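Sorting it out: how close are machines to tidying a drawer?

Robotics | June issue

Put a sponge, a bottle and a marker in a box and ask an adult to take them out one at a time. The task takes a few seconds and no thought. Put the same request to an industrial arm and the result depends on which bottle, which way it is lying, what is on top of it and how close it is to a wall.

Bin picking is the trade name for the problem. It has been a research subject for decades and a commercial product for a good part of that time, mainly in plants where every part in the bin is identical. A bin of cast brackets can be handled with one model of the part, one gripper and a table of approved grasps. A kitchen drawer cannot. Neither can a returns tote at a warehouse, where the contents are whatever customers sent back.

The distinction matters because most of the chores people want done at home are bin picking with a different label. Clearing a sink, emptying a dishwasher, sorting recycling and putting away toys all require a machine to find an object among others, choose a place to hold it, lift it without dragging its neighbours and set it down somewhere sensible. Floor cleaning, the one domestic chore with a mature robot market, requires none of those.

What makes a bin hard

Three properties of ordinary objects account for most of the trouble.

The first is transparency. Depth cameras that project a pattern and measure its return do poorly on clear glass and clear plastic. Light passes through or bounces off at an angle, and the sensor reports the floor behind the object, or nothing. A jar that is obvious to a person can be a hole in the depth map. Colour images help, and networks trained to fill in missing depth help more, but the estimate is weakest at the rim and shoulder, where a two-finger gripper would like to close.

The second is low height. A flat pad lying on a hard floor offers very little side surface. The fingers have to come down close enough to catch the edge without striking the floor, and the margin may be only a few millimetres. Suction works on smooth, sealed surfaces and fails on porous ones, which rules it out for most sponges.

The third is contact between objects. When one item overlaps another, lifting the lower one moves both. The planner has to work out the order, or accept that the second item will end up somewhere new and look again.

Walls add to all of this. A gripper has width, and so does the wrist above it. An object lying against the side of a bin may have a perfectly good grasp that the arm has no clear path to reach. Sloped walls make some room for the wrist, and also tend to send round objects back toward the middle. 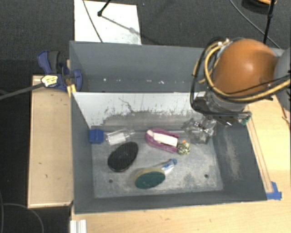
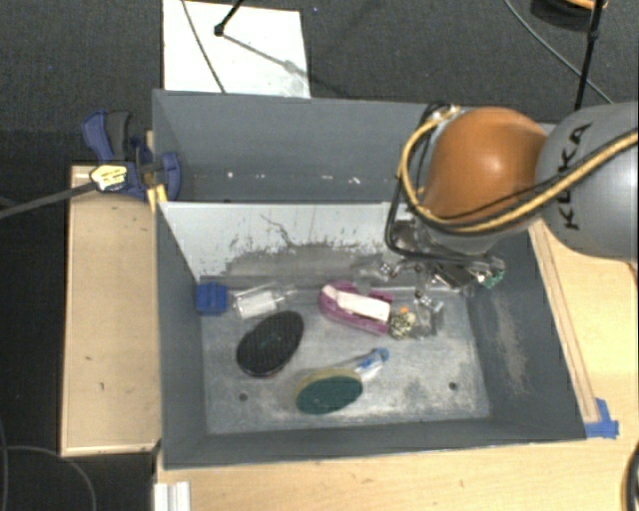

A KUKA arm over a bin of mixed small items, the dark green pad overlapping its neighbour in both views.

What the suppliers are selling

Vendors have split into two camps. Hillex, which builds picking cells for parcel and pharmacy work, keeps the hardware simple and puts its effort into software. Its current cell uses a parallel gripper with 30 mm pads and takes a fresh image before every pick. The company quotes no universal success rate, on the grounds that the figure changes with the stock.

Ullus has gone the other way, with a changer that lets one arm swap between suction, two fingers and three fingers. Each swap costs time, so the software is built to group picks by tool. In a tote with 30 items that works well. In a tote with 3 it adds delay for little gain.

Kováčik, a smaller integrator, sells neither arms nor grippers. It fits existing shop-floor robots with cameras and a grasp planner, and its customers are mostly machine shops that already own the arm and want it to do something between jobs. Sorting mixed offcuts and hand tools is the usual request.

All three will demonstrate on a customer's own goods. Buyers should insist on it and should load the bin themselves.

Numbers from one trial

Skenasa, a packaging contractor, ran a mixed-item trial this year on one line. The arm cleared 78 per cent of bins without a person stepping in. For the remainder, the usual cause was a single item left in a corner or flat against a wall, with the rest of the bin already empty.

A figure of that kind can be read two ways. On a shop floor with an operator nearby, it may be adequate, as one person can attend to several cells and reach in when a light comes on. At home it is a poor result. A dishwasher robot that needs help with more than one load in five has changed the chore without removing it.

Speed is the other gap. The Skenasa cell was allowed 2 retries per item before calling for help, and the retries accounted for much of the cycle time on difficult bins. Human packers doing the same work seldom retry at all. They feel an object slip and correct their grip while lifting, a behaviour that needs touch sensing most commercial grippers still lack.

When to expect it at home

Cost is a separate barrier. An industrial arm is priced for continuous use over years, and needs either a guarded area or conservative speed limits when people are within reach. Lighter and cheaper arms exist, but they give up stiffness and repeatability, and both are useful when the target is a thin pad on a hard floor.

The likely path runs through workplaces with fixed benches and a limited range of goods: laboratories, commercial kitchens, repair depots. Equipment there can be bolted down, lighting can be controlled and a missed pick costs a minute of somebody's time. Buyers in those sectors should ask a supplier for results on transparent, flat and overlapping items as separate figures, and for the number of interventions per shift.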